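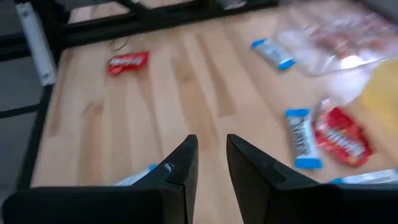
Anathi Mabaso
Posted 31 March 2021

Budget check before I send in my order – candy sorting cell

Hi all, long post, sorry. I'm putting together next year's equipment request for our sorting bench and I'd love some eyes on it before it goes upstairs in July. The job is mixed wrapped candy on a wood tabletop, going into bins. Bars, rolls, little fruit-candy type packs, some bigger crinkly bags. I'm still on the flat two-finger gripper and I have $2,000 left for end-of-arm stuff after the arm lease is paid (yay!).

What I've got quotes for so far:

Vasska soft fingers, one pair: $601
Lernon spare flat fingers, one pair: $260
Gisley suction kit: no price yet, they want a phone call first, ugh

I'm leaning toward the Vasska pair plus two sets of the flat ones as spares. Am I missing anything? Would you put the money somewhere else completely?

gripperdad
What's wrong with the flat fingers you have? I'd want to know that before spending $601 on soft ones. A bar lying by itself on bare wood is about the easiest thing you can ask a parallel gripper to do.

Anathi Mabaso
Bars by themselves are fine, yes. It's when a bar is right up against one of the red packs, or half on top of it. Then the fingers have to come down in a gap that isn't there and I end up nudging the whole pile along the table. Soft fingers would at least forgive me a little? That's my theory anyway.

tallboy_nc
Soft fingers are fatter than flat plates, so they need MORE gap. We bought a pair for small boxed items and went back to plates inside a month. Great on round things, I'll give them that. For twist-wrapped rolls they might be lovely.

Filip
Disagree with tallboy a bit, it depends a lot on the tip. Ask Vasska if they'll sell you the narrow tip separately. And please don't skip the suction quote just because they want a phone call! Although crinkled wrappers and suction cups are not good friends, so ask for a loaner before you pay for anything.

moss_and_bolts
Can we see the whole bench? Hard to say where the money should go from a list of fingers.

Anathi Mabaso
Sure! 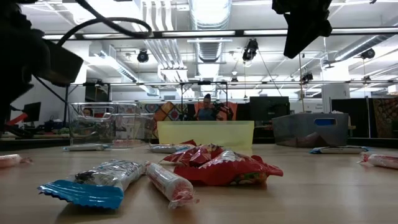 Bench with the three bins at the back: clear, yellow, gray

moss_and_bolts
OK, so you have five cameras up on the rigging and you're asking about fingers. You're not short on cameras, good, strike that from anybody's wish list. I'd spend on bins. That clear one would drive me nuts, you can see straight through it. If your software has any trouble finding the rim, a solid colored bin costs next to nothing.

gripperdad
Seconding the bins. Also the yellow one is shorter and wider than the other two. Get three the same and you only have to work out one drop height.

Anathi Mabaso
Hmm, I kind of like them being different. The bins we'll get on the floor downstairs won't match either, and I'd prefer to find out about problems up here. But a second set of matching ones for setup days, OK, I can squeeze that in.

Filip
That's a fair reason. Keep both.

tallboy_nc
My vote: two sets of Lernon flats, the matching bins, and hold the rest until you've tried a loaner. You can file narrower tips out of the spares if you have a vise and some patience.

Anathi Mabaso
So that's $520 for the flats, plus bins, and $1,480 left over before the bins. I do hate leaving money unspent – ours doesn't roll over – so the Vasska pair may sneak back in as a second line. I'll call Gisley tomorrow about a loaner and ask Vasska about the narrow tip too. Does anyone know if Lernon charges extra for the mounting screws? The quote doesn't say.

gripperdad
Mine came with screws. Bring your own hex key though.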